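Progress report to the Dolent Foundation
Project: Open Square – observing public assemblies in Melden and Orov
Reporting period: second half-year
Prepared by: Frida Lauritsen, project coordinator

1. General situation

In the last report we wrote that we expected a quiet summer. This expectation was wrong. In July the national parliament took up the changes to the residence law, and from the first reading until the vote there were demonstrations in both cities almost every week. Most of them were called by families whose residence permits would become shorter under the new text, and by the unions which organize workers in the food plants near Orov. There were also two assemblies in support of the law, both in Melden, and we observed these in the same way and with the same form.

The law was passed in a softer version than the first draft. The article on family members was taken out before the final reading. We don't claim this as a result of our work. Our task is to observe how assemblies are permitted, policed and reported, and we have taken no position on the law itself.

2. Observation work

Our observers attended 59 assemblies in the period. The plan in the grant agreement was 37, so we are above it, but the distribution is not as we had wished. Melden is covered very well and Orov is covered less well, mainly for the reason that several Orov assemblies were announced only the evening before. The evening train does not arrive in Orov until 9:40 p.m., and it is difficult to ask people to travel at this hour and find a bed for themselves.

The observation form was shortened from six pages to three after the training in spring. The observers are happier with it and the forms come back more complete. One weakness remains: the question about distance between police and participants is understood in different ways. Some people give the distance at the start, others the shortest distance of the whole day. We have now written a clearer instruction, but the answers from before this change cannot be compared, and we left them out of the tables in the annex.

3. Notification procedure

This is the part where we have seen the most movement. In Melden the city administration now answers a notification in writing within two working days. Before, an organizer sometimes got only a phone call, and if there was a disagreement later about the route, there was no paper to show. We raised this point in three meetings with the assembly office and we are glad that it was accepted.

In Orov there is no change. The square in front of the regional assembly is still closed for demonstrations during sitting hours, and the organizers are sent to the parking area behind the bus station. Halfdan Hjaltadóttir, our legal adviser, has prepared a complaint on behalf of one organizer. It was filed with the administrative court and we wait for a date. The court has not asked for more documents until now.

4. Media monitoring

We read 478 news items about the assemblies, from national papers, local papers and two radio stations with text on their websites. The work was slower than planned. The first coding was done by one person only, and when a second person repeated a part of it, the results were too different on the question of who is quoted first. We did this part again from the beginning.

The main finding so far is simple. Local papers quote participants by name much more often than national papers, which mostly quote the interior ministry and members of parliament. A longer analysis will be in the final report.

5. Training

Two training days were held, one in each city. Some 100 people applied and we could take fewer than half of them. The part on personal safety was given by the Szekeres Institute, and the participants asked for more time for it. We propose to make it a full afternoon next year.

6. Budget

Spending is in line with the budget except in two lines. Travel is higher because of the additional assemblies. Translation is lower, as two of our new observers can work in the languages which the families speak. We ask for permission to move the unused part of the translation line to travel. The total amount of the grant does not change.

7. Difficulties

Two observers were stopped and asked for identification in Orov, although they wore the vests and carried our letter. They were let go after a short time. We wrote to the regional police and received a polite answer – but without a promise for the future. We would be thankful if the Foundation could mention this matter in its own contacts with the region.

8. Next period

We will continue in both cities, with priority for Orov. A small paid pool of observers who live there is the best solution we can see, and a proposal with costs will follow separately.
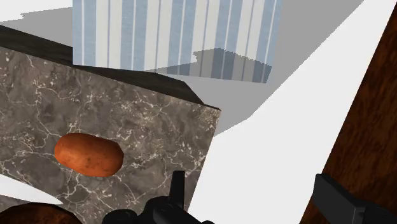 The proposal will also include the fee for the second media coder, which was not foreseen in the original agreement. We ask to discuss both points in one call, if possible before the regional assembly begins its new session.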